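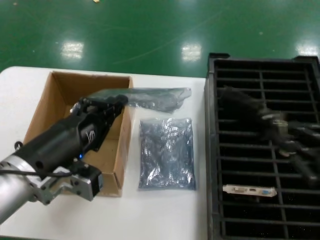

Sorting old expansion cards, one bag at a time. Box on the left, slotted rack on the right.

Workshop Tips from the Mavville Robot Club: Bags, Boxes and Racks

Our card-sorting project has been the best fun we've had all year, and half of what we learned works just as well on your own bench at home! The job sounds easy. Get a computer card out of its bag, stand it in a slot, put the bag somewhere sensible. Then you try it with two arms and find out how much your fingers have been doing for you.

Pinch bags near a corner. Grab one in the middle and it folds over on itself (and then you're chasing the opening all over the table).

Cut the flaps off your box. We fought with flaps for two whole meetings before somebody picked up a knife. Tape any weak sides while you're at it.

Leave a bare patch of table between box and rack, big enough to set a bag down flat. You'll use it constantly.

Hold cards by the bracket or the edges, never by the gold contacts. Touch some grounded metal first if the card still matters to you.

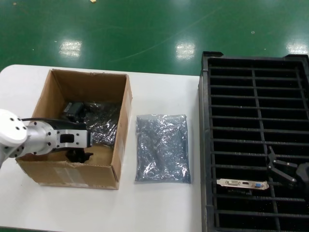 Bedoya wrote in to ask whether a dish rack would do for the same job, and added that the slots in hers are too wide for thin cards, so they all flop over like toast. A strip of foam along the bottom fixes that! Cut little notches in it with a craft knife.

More from the Wednesday group:

Slow down for the last inch. Our team, Harus, runs the arms fast across the table and then creeps into the slot, and it beats going at one steady speed.

Dust the rack before you load it. A soft paintbrush gets between the dividers better than any cloth.

Save the anti-static bags that are still in good shape. Press them flat and stack them, and they take up almost no room. We had 53 in a shoebox by July, and our goal for the season is 300 cards racked, so the shoebox is getting tight.

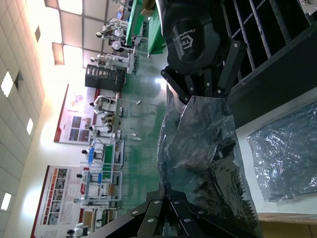
A crumpled bag in the gripper, with the rack close behind.

Next month: untangling cables, and which twist ties are worth keeping.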